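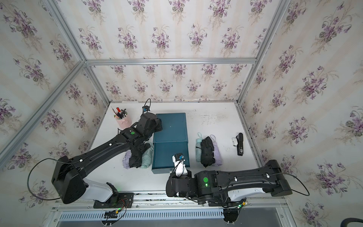
Can you visit the Bokstead wallpaper works without booking ahead?

Only on the October open day, when the gate is open to anyone from ten in the morning. The rest of the year you have to come with a group and write to the office first.

I went on the last open day and have been meaning to write it up ever since, and now it's May 2020 and I'm stuck at home staring at my own very plain walls, so it's time. Please check with the works before you plan anything, as I have no idea what they'll be doing this year.

Getting there first. The train only goes as far as Grikik, and from there it's a bus that follows the river and drops you at the bottom of the mill hill. Then you climb. There are 76 steps up to the gate (the number is painted on the top one, as a sort of congratulations) and a road around the back if you'd like to skip them. I took the steps up and the road down and would do it the same way again. The view from the top goes right over the town to the water tower.

I'd been sure a wallpaper works would smell of glue. It doesn't, at least not the part we saw. It smells of wet paper and a little of chalk, something like a classroom after the board has been washed. Our guide was Brenda Ojeda, who runs the color room, and she had a big carrying voice that she'd obviously developed from years next to the machines. She started us off in the paper store, where the blank rolls come in. They are enormous! I had pictured something the size of a roll of carpet, and these were up to my shoulder lying on their sides.

Next came the color room, and I could have stayed there all day. Everything is mixed by eye and then checked against a cut piece from the last run, which is clipped to a card with notes in pencil. Some of the cards have notes from three different people in three different hands, the oldest ones in brown ink. Brenda had us all try to match a gray-green called Hulla, after the village where the first owner was born. Mine came out like pea soup. A boy of maybe ten got so close that she clipped his dab to the card next to hers, and he walked around for the rest of the tour as if he'd been knighted.

Then the printing hall. They have two machines, and the one everybody comes for is the Kovačević, a surface printer as tall as a house, with a great big drum in the middle and the pattern rollers set around it. Each roller puts down one color. On open day they ran a border in four colors, slowly enough to follow, and you could stand at the rail and watch a leaf arrive, then its shadow, then a berry, then the tiny highlight on the berry. The paper goes up from there to the roof and hangs in long loops, drifting along on rods over your head while it dries. I must have watched it for twenty minutes. Brenda Palma, who I'd dragged along with me (yes, two Brendas, we got a lot of use out of that), had to come back and fetch me by the sleeve.

The rollers live in the cellar. They're maple, with the raised parts of the pattern edged in brass strip and filled with felt, and there are 600 of them on racks, every one with a number stamped in the end. You're allowed to pick up one of the retired ones. It's heavier than you expect, and the felt is stiff with old color. A man at a bench down there was tapping brass back into a roller that had lost part of a petal, and he let us look through his magnifier at the join. I couldn't find it.

Upstairs from the hall is the pattern archive, and this is where I ran out of room on my phone. The register lists 3,353 patterns, starting with stripes so plain that you wonder why anyone wrote them down. There are stripes, then stripes with sprigs, then big heavy roses, then a whole shelf of kitchens with teapots and onions. I have a weakness for the small florals, the kind my grandmother had in her back bedroom, and the woman at the table kindly let me turn the pages of two of those books myself. Ask to see the flood book too. It got soaked decades ago and the colors have run through from page to page, and I think it's the most beautiful thing in the building.

A few practical bits. Wear flat shoes with closed toes, they do check at the door to the hall. The tour takes two hours and there's nowhere to sit until the archive. It's loud near the Kovačević and the ear plugs are free, in a bowl by the door. The canteen does soup and a very good plum cake, cash only, and the cake was gone by one. Small children are fine everywhere except the cellar, where the stairs are steep.

The shop sells ends of runs by the roll, tied with string, with no returns. Look at the batch number on the back before you buy more than one, and hold the rolls next to each other by the window. Brenda Palma didn't, and her hallway now changes shade slightly at the coat hooks. I bought one roll of a little yellow trellis for lining drawers and have done the whole dresser and the inside of the bathroom cupboard, with enough left over for the shelf above the stove if I can work out how to get the old paper off it.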